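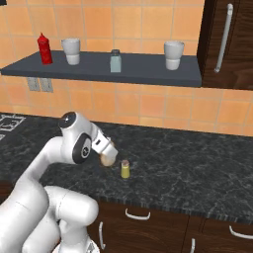 I've started throwing away recipes, and I feel great about it!

My friend Chantal thinks I've lost it. She has 776 of them saved on her phone (she looked it up when I asked, and then got a bit defensive), and she cooks maybe the same nine dinners on repeat like the rest of us. I was no better. I had a binder from my aunt, a shoebox of clippings, and a folder of bookmarks so old that half the links go to a page selling patio furniture.

My beef with saving recipes is that it feels so much like cooking. You see a braised something, you hit the little heart, and for a second you're a person who braises. Then it's six o'clock and you're eating scrambled eggs over the sink. Which is fine! I love eggs. But I used to feel guilty about all those dinners piling up behind me, like unread mail.

So on 31st December I sat on the floor with the binder and kept 30. The rule was that I had to have made it at least twice, or that somebody in my family would yell if it disappeared. My aunt's lentil soup stayed. So did the lemon bars, even though the card is so greasy you have to hold it up to a window. A seven-layer thing with homemade pastry did not make it, and I'd been carrying that one from apartment to apartment since college.

Now, I know what the other side says, because Chantal says it to me over coffee pretty regularly: what about trying new things? Well, I try more of them now. If I see something I like, I make it that week or I let it go. Last August that meant a cold noodle salad with way too much vinegar in it, and I ate the leftovers for three days and didn't mind a bit.

Chantal still sends me recipes, by the way. She sent one this morning, for stuffed cabbage. I have half a cabbage in the fridge, so I guess that's dinner.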